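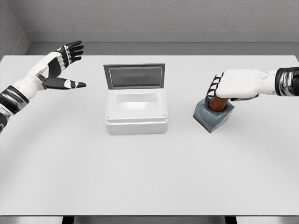 Cledwyn Wynne reckons the sim is the only part of the kit worth paying for, and that everyone who buys the gloves ends up leaving them in a drawer by July. He has a point, though we would put it less strongly. The gloves are fine for some jobs and a nuisance for others, and the rest of this page tries to say which.

Clonari two-hand teaching kit
Sold by Howells
Stock: in, gloves in medium and large only

What it does

Clonari lets a person drive a pair of robot arms and hands by moving their own. You wear a tracked glove on each hand, the software copies your wrist and finger movements across to the robot, and the whole thing is recorded as a demonstration that can be used for training later. You can drive real hardware or a simulated pair of arms at a simulated bench. Most of our customers start with the simulated one and a fair number never leave it.

The maker's leaflet says anyone can teach a robot "in minutes". We would ignore that. Putting the gloves on and running the hand calibration takes 15 minutes if you have done it before. Getting to the point where you can hold a block with a cylinder stuck in the top of it, and do something sensible with the other hand near an open box, takes a good deal longer. Sorin Toma did most of our testing and his first useful recording came on the second afternoon.

What you get

Two gloves, left and right
Two wrist trackers with straps
Base station and stand
USB cable, 3 metres
Licence for the Clonari recorder, one seat
Bench scene pack for the simulator

Arms are not included. Neither is the computer, and the recorder is fussy about graphics cards, so read the list before ordering. We have had returns over this.

The bench scenes

The pack is plain: a white table, a lidded box and a few loose parts, with a five-fingered hand on either side. The tasks are pick, place, insert, remove, open, close, and combinations of those. The plainness puts some buyers off, and we had a couple of emails asking where the kitchen was. There isn't one. If you want cupboards and cutlery you will need to build the scene yourself or look at Mirnavo, who sell that sort of thing separately and charge for it.

We prefer the plain ones for learning. With so little on the table you find out quickly that the trouble is your own hands. Most beginners forget the idle one. They concentrate on the gripping hand and let the other drift down until it knocks something, and then the take is spoiled. Keep it up, keep it open, and park it somewhere you can see it.

Where we think it falls short

Grip force. The gloves know where your fingers are. They don't know how hard you are squeezing, and you feel nothing back. In the simulator you learn to judge contact by eye, which works until your own simulated fingers wrap round the part and hide it. A cylinder in a hole is a nasty case. With the hand coming from above, half of what you need to see is behind your knuckles. You can move the view, but that means stopping, and the recorder keeps the pause.

Thumbs. The thumb mapping is the weakest part of the software. Small thumbs read as bent when they are straight. The last update improved this and the release notes claim it is fixed. It is better.

Sim to real. Howells will not tell you that recordings made in the simulator will run on your own arms. Sometimes they are a good start. The simulated parts sit very nicely on a simulated table, and a real block with a real burr on the edge of the hole is a different afternoon's work. If a salesman elsewhere has promised you otherwise, ask to see it done with your parts.

How many recordings

We get asked this more than anything. Clonari's own guide suggests 300 good demonstrations for a simple two-handed task. Sorin made 55 of the block and box before he was bored, and threw out the early ones for jerky wrists. Whether 300 is enough depends on how tidy they are and how much you move the parts between takes. We are wary of anyone who gives a firm figure.

Compared with the Dronar levers

Dronar's leader arms are the usual alternative. They are a small pair of jointed arms that you push about by hand, with the big ones following. They are steadier than gloves and kinder on the shoulders. They also end in a simple trigger, so you get open and shut and very little else. For pinch-and-lift work we would buy the Dronar. For a hand with separate fingers you are stuck with gloves of one kind or another, and these are the least bad we have tried at the price.

Price

£3,000 for the full kit, before VAT. The simulator scenes and recorder can be bought without the gloves and driven from a gamepad, though finger control on a gamepad is miserable. Spare straps are stocked. Spare fingertips for the gloves are not, and we are chasing that.

Returns

Unworn gloves only. Once the licence has been activated it can't be refunded. If you are unsure, ring and book an hour on ours, mornings are best. Bring your own task if you can describe it.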